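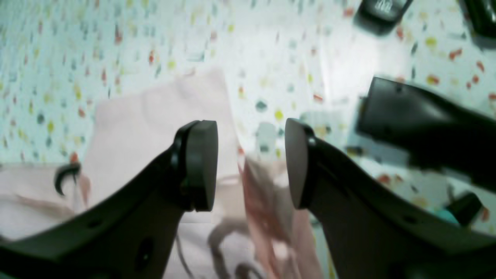

Kirkegaard Garment Folding Set: data card

Release date: 08/08/2022
Maintainer: Nassoro Rweyemamu, Urkholm
Contents: folding sessions, session notes, label sheets

1. Scope

The set covers the folding of light household clothing on a flat table. It holds 3,940 stills drawn from 70 sessions. Each session follows one garment from the moment it is laid down to the moment the folder stops. T-shirts make up nearly 9 in 10 sessions; the rest are pillowcases and tea towels. Coats, socks and anything with a zip were left out.

2. Cloth states

Every still carries one state label. Labels refer to the cloth only.

spread — the garment lies on the table with no panel laid over another on purpose
bunched — at least one raised fold stands clear of the surface
part-folded — one or more panels have been laid over the body
folded — the final shape, whatever its quality

Creases alone do not change the label. A shirt kept in a drawer will show its old fold lines, and these should not be read as folds made in the session. Where spread and bunched both seem to apply, use bunched.
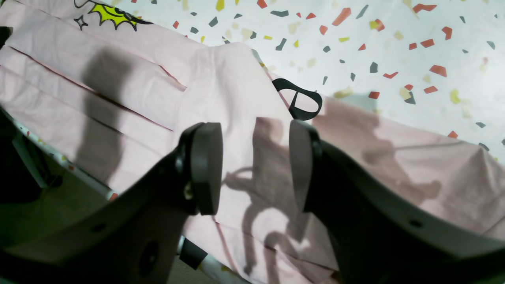
Pale pink cloth with a tented fold near the middle and part of a printed graphic at top left. Label: bunched.

3. Prints and small items

Printed designs are noted in the field "print" as none, partial or full. Partial means that some of the design is hidden or out of view. The wording of a print is not transcribed, and the subject of a drawing is recorded only if the whole of it can be seen.

Small items on or against the cloth go in the field "extra", with colour and general shape. Do not guess at use. "Black, curved" is a good entry; "hanger hook" is not, unless the rest of the hanger is there too.

4. Fold order

The written method for T-shirts is the Kemgate order:

- lay the shirt out and smooth from the collar down
- bring one sleeve and shoulder over the body
- repeat on the other side
- turn the hem up to the collar
- square the edges

Folders were asked to keep to it but not made to. In 2 sessions the hem was turned up before the second sleeve, and these are marked "order: other". A part-folded shirt often has no clear outline, so the annotator should look for the sleeve flap first and work out the body from there. 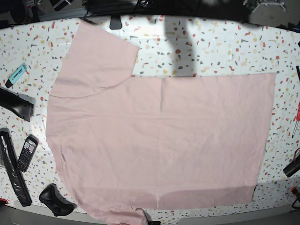
Hems need more care. A lower edge that hangs off the table is still part of the garment and counts towards its outline. A doubled hem is marked "overlap", with the darker band taken as the limit of the upper layer.

5. Known gaps

Pale cloth on a pale table gives weak edges, and outlines for pink and cream garments are less exact than those for dark ones. Strong shadows across the fabric have been mistaken for creases in some of the June labels. The Wakow sheets were checked again; the Kirkegaard sheets were not.

6. Changes and contact

Corrections go to Nassoro Rweyemamu with the session number and the field name. Please send one correction per line — mixed notes have been lost before.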